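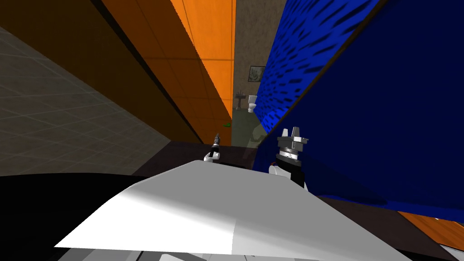 May 2022
By Kenza Bouazza

I went to an open day at Stasel in February expecting to look at robots for an hour and eat the free cookies. I came home with a page and a half of kitchen notes (and yes, the cookies). A few of you asked me to type them up, so here goes!

Stasel is a small robotics outfit over in Wallin, and the part I liked best was the simulation corner. They practice household jobs on a computer first, in made-up homes, with a two-armed robot that has a gripper on each side. Shivam Gautam was running that demo and he was very patient with me, considering I kept asking about countertops.

Clear the counter before you clear the sink. Shivam's team gives every practice run a bare stretch of counter to start on, because the arms need somewhere to put things down. I had been doing it backward for years, piling wet dishes next to dry mail. Now I empty a space the size of two dinner plates before I turn on the faucet, and I keep it empty until the last pan is dry.

Dark counters hide everything. I have one, a deep brown that looked gorgeous in the showroom, and I can wipe it three times and still find crumbs with my elbow. What helps is light from the side. I put a cheap battery lamp at the far end, down low, and every smear and crumb throws a little shadow. Wipe toward the lamp, then go look from the other end. Microfiber, barely damp, then a dry one right after or you'll get streaks.

One hand holds, one hand works. Watching two grippers at it made me notice how often I try to do things with one hand while holding my phone with the other. Jar lids, trash bags, the cling wrap (ugh, the cling wrap). Put the phone in a drawer. For stubborn lids I wrap a wide rubber band around the lid, hold the jar low against my stomach and turn with the whole forearm.

Put the heavy stuff between hip and shoulder. They had a chart on the wall about reach, meant for the machines, but it works for people too. I moved my cast iron out from under the oven that same weekend and my back has been sending thank-you notes.

Grout. I got talking with a man in the coffee line who was redoing a bathroom in Jalberg, and he swears by baking soda paste and an old toothbrush, left on for 5 minutes and rinsed with plain warm water. I tried it on the tile behind my stove and it did a nice job on the grease, less so on the old tomato splash. Skip the vinegar if you have natural stone.

Check the floor before you carry anything. Shivam says small things left on the floor are a pain for robots that roll around, and I thought, well, me too, at 6 a.m. with a full coffee pot. I keep a basket by the kitchen door now and everything that doesn't belong goes in there. It gets emptied on the way upstairs, most nights anyway.

Oh, and label the shelf as well as the jar. If the shelf says RICE, whoever unloads the groceries has no excuse. I used masking tape and a marker and it has held up fine so far.

If Stasel does another open day I'm going, and I'll ask about fitted sheets.

Filed under: Kitchen & Cleaning, Out and About

Questions or a tip of your own? Use the contact page. © 2022 Kenza Bouazza. Back to top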